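Work, Technology and Organization
Unit 7 handout: Mixed-item picking and the people beside it

1. What the station does

Jondar runs its returns and sorting operation at the Nastholm site. Before automation, 45 employees sorted mixed goods by hand across two shifts. The site now handles more than 2000 items per shift, and part of that flow goes through robot stations.

Goods of one kind in neat rows are simple to automate. Mixed goods are harder – each item calls for a different grip, and one item may lie across another. Consider how the next pick would be chosen when a shovel, a long-handled utensil and a small toy figure share one bin.
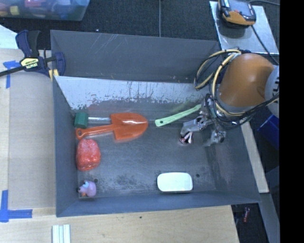 2. What changes for employees

Sorters at Nastholm became station attendants. Lifting and reaching declined. Watching, clearing stopped picks and recording faults increased. In the site survey, 179 responses were received from all departments. Attendants reported less strain in the back and shoulders, but also less conversation and less control over the pace of work.

Beaudoin, the training provider, offers a course of 7 sessions on safe stops, restarts and fault reports. Pay grades were not revised until the following August.

3. For discussion

Who should decide when a station is stopped?
Should fault records be used in employee reviews?
Compare Nastholm with the Nistthorpe case in Unit 6.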